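8/5/19 - Caolín micronizado, lote 1451 (Zimden)

Tamizado en húmedo a 60 micras: residuo algo superior al del lote de febrero. Repetido con dispersante, mismo valor. Humedad dentro de ficha.

Pedido de Ledesma: 2595 kg para base de polvo compacto. Piden blancura antes y después de estufa. Dejo 15 g en desecador.

Absorción de aceite pendiente, falta linaza. 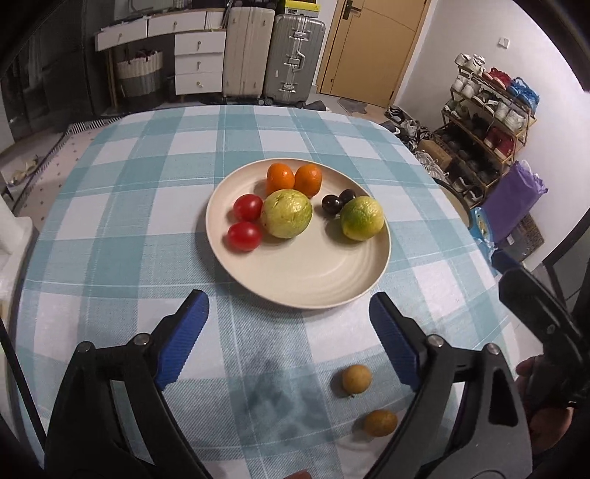

El talco de Vutar sigue apelmazando en tolva - probar con menos carga y vibración corta. No mezclar con el caolín hasta tener el pH.

Entradas recientes
Mica: densidad aparente
Drirdale: muestras de bentonita
Limpieza del molino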